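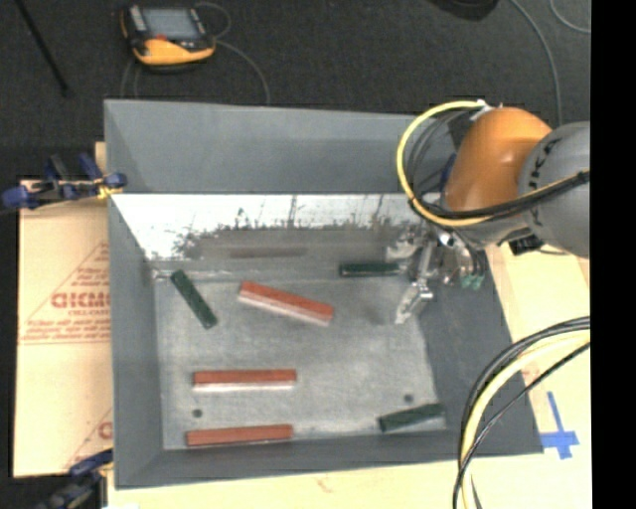

Red and green blocks in the grey bin, KUKA arm reaching in from the right

Do we need written rules for reaching into a picking bin?

Posted by Plunell
Hi all, and thanks in advance for your patience with a newcomer. I help out in a small workshop where an arm picks blocks from a metal bin. We've got into the habit of pausing the program and reaching in to shuffle the blocks by hand. It feels fine at slow speed, but I'd like to write some proper house rules before July, when more people start using the cell. Is pause good enough? And should cables near the bin be in the rules too?

Rukinell
Good on you for asking! Pause isn't a safe state, I'm afraid, as the program can pick up again. Have a look at ISO 10218 and your own risk assessment, then use a proper protective stop before any hand goes over the rim, and keep the pendant with whoever is reaching in. Hose and cable loops deserve a line as well. Ours get checked every 40 hours of running, plus a look over the clamps each morning at 8.

Brundia
we just go slow and keep an eye on it, never had a drama

Raju
I'd gently disagree with the reply before mine, friendly as it is. Slow arms still pinch fingers against a bin wall. Tape your rules up beside the cell, one page, large print, and have everyone sign it.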